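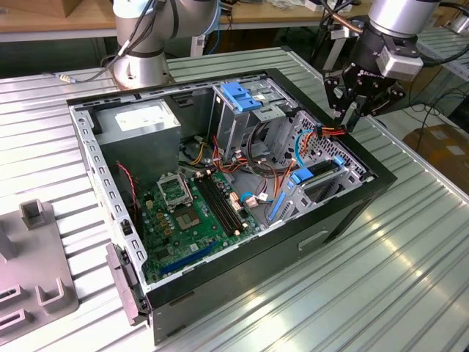

Reviving an old tower with an empty CPU socket – where do I start?
Asked in Desktop Hardware, Zitholm Community Help

I picked up an old desktop tower at the Oakley swap meet in July and I'm having way too much fun with it already! It came with the power supply, the motherboard and the drive cage, but no processor and no memory. I paid 40 dollars for it, plus 2 for a bag of screws that may or may not fit anything.

It's on its side with the panel off. The board is green, two long black RAM slots, a blue expansion slot down near the bottom, and the metal bracket over the CPU socket is standing open. Power wires in red, orange, yellow and black run across the middle between the power supply and the drives.

What I'd love to know:
1. How do I find out which processor goes in it?
2. Does the memory have to go in as a matched pair?
3. There's a white plug sitting in among the wires, near the RAM slots. Do I need it for anything?
4. Should I pull all the wiring and start over, or work around it?

I've swapped a hard drive before but never put in a CPU. I want to end up with a little music machine for the garage, so it doesn't need to be fast.

3 answers

Answer 1 (accepted)

Oh, these are great to learn on! Plenty of room for your hands and everything is where you can see it. I did one like this for my workshop and it still runs every evening.

Get the board's model number first. It's usually printed on the board itself, often between the slots or near an edge, and sometimes on a small sticker. Search that number plus "CPU support list". Go by the list and not by what looks like it'll fit, and check the BIOS version column too, which people skip (I skipped it, and lost a weekend).

Then, in this order:

1. Unplug the tower and hold the power button in for a few seconds. Touch bare metal on the case before you reach in. 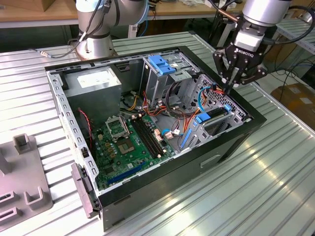
2. Look over the socket with a flashlight, from a couple of different angles. If yours is the kind with spring contacts, they should make a neat, even pattern. One bent contact shows up as a dot that catches the light differently. Don't poke at it with anything!

3. Line up the little triangle or the notches on the processor with the socket and lower it straight down. No pushing. Then close the bracket and the lever. The lever takes more force than you'd like, and that's normal.

4. Small dab of thermal paste, cooler on, cooler fan plugged in. Don't power up without the cooler, even for a second.

5. Memory. One stick is fine for a first test, and a pair can come later. The key notch only lines up one way. Press until the clips snap.

On the white plug: follow its wires back before you decide. If they go to the power supply, it's likely a spare drive connector and can stay unused. Tuck it where a fan can't catch it.

Leave the wiring alone until the thing boots. Take a few pictures and put masking tape labels on anything you do unplug. Once it's running you can tidy to your heart's content – that's my favorite part.

Answer 2

Agree with all of that. I'd add the coin battery. On a machine that age it's probably dead and you'll get clock errors on every boot until you replace it. Cheap fix.

For parts, try the used bins at Nellow before you order online. I got a processor and a cooler there together for less than shipping would have cost me. The Plelance parts forum has a wanted section too, and there were 114 posts in it last time I looked, a lot of them from people giving away old memory for postage.

Also vacuum the dust with a soft brush, but hold the fan blades still while you do it.

Answer 3

just buy a used one that works, you can get them for 50. mine has been fine

Comments on Answer 1

Thank you so much!! Found the model number, it was printed right between the slots like you said. Support list is open in another tab and the cheapest chip on it will be plenty for music. I'll post back when it boots.

Yes please do! If you get beeps, write down the pattern, long and short, and post that as well.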